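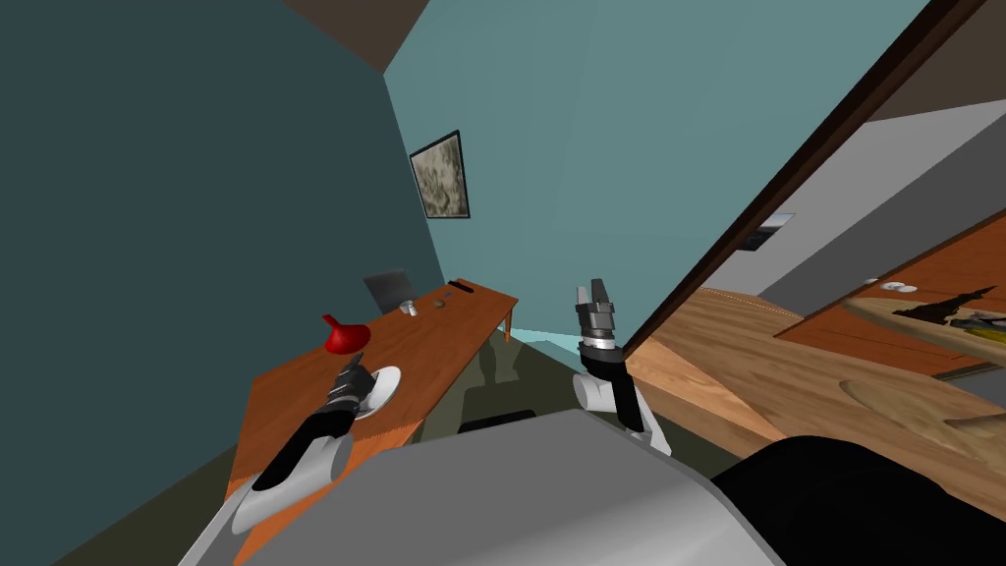 ## Desk-sharing at Pladcombe: consultation thread

**Drultex_Facilities** — 22 Jan 2022
Members are invited to comment on the proposal to share desks from March. The budget is £2,000.

**muriithi_wing**
We object. Six staff cannot share two desks.

**brania_desk**
We disagree. Two of the six attend on Fridays only. Crockery left on desks is the greater concern.

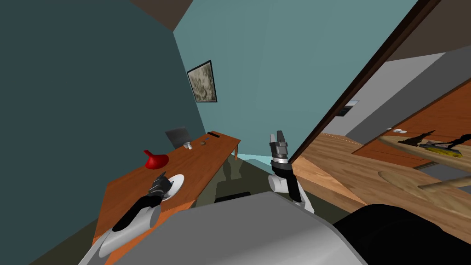 *Long table with plate, Pladcombe.*

**muriithi_wing**
Noted — but our objection stands.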